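Notes on Storing Painted Blocks in an Open Bin

Readers of this blog have followed the reorganization of our small-parts shelving since December. The present entry concerns the painted blocks, which remained the last category without a settled home. They had been kept in the cloth bags supplied by Mundier, and retrieving a single green piece required emptying the entire bag onto the bench.

Mr. Ottmar Steinbach recommended a sheet-metal bin with sloped walls. Such a bin allows the pieces to lie in a single layer on a flat floor, where color and length can be judged at a glance. The following points were considered before the choice was made: the width of the flange, the angle of the walls, and the ease with which the floor may be wiped. Two holes in the floor were regarded as an advantage, although small screws should be kept elsewhere.

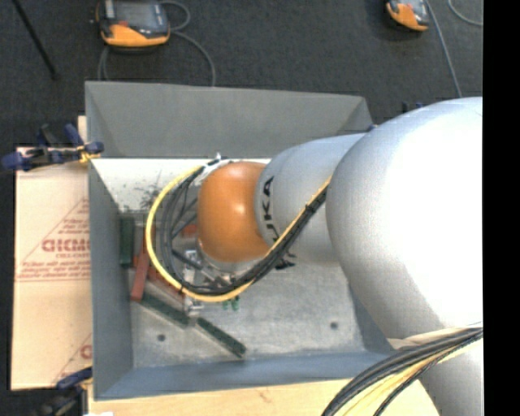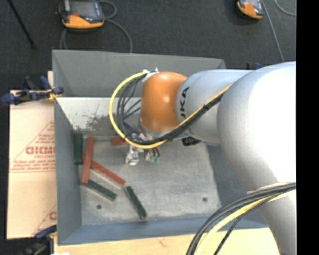 Red and green pieces on the floor of the gray bin.

It is advisable to leave open space between the blocks. A crowded bin leads to chipped corners, and the dark green paint shows damage sooner than the red. Ms. Nele Heitmann has asked that touch-up paint be applied at the bench only, and that pieces be returned after 225 minutes of drying.

Metal floors scuff. Dirt also gathers along the foot of the slanted panels, and a dry brush is sufficient for regular care. Water should be used sparingly.

The remaining shelves, numbered 37 to 41, will be treated in the next entry. Correspondence regarding the earlier post on drawer labels has been received and will be answered in turn.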